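Tavham's sweetcorn supper raised 3000 pounds for the village hall roof, organisers said on 24 October 2026. 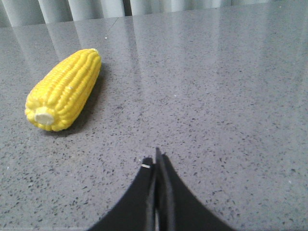

A yellow corn cob on a speckled grey worktop

The meal sold out in three days, with growers at Furnival Farm giving 600 cobs. Tímea Vass, who ran the kitchen, said the last plates went out well after nine.
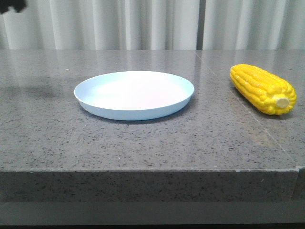
Pale blue plate and yellow corn cob

Money from the raffle is still being counted - the main prize, a night at the Jaltley Arms, went to Nigel Dawber. 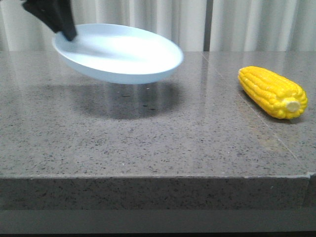

Roof repairs are due to start in April and the hall will close while the work is done. The playgroup will move to the chapel room, and the choir is looking for somewhere to practise. 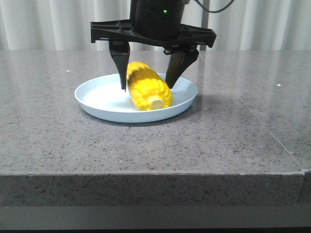 Tickets for next year's supper will cost the same. Anyone who left a dish behind can collect it from the hall office.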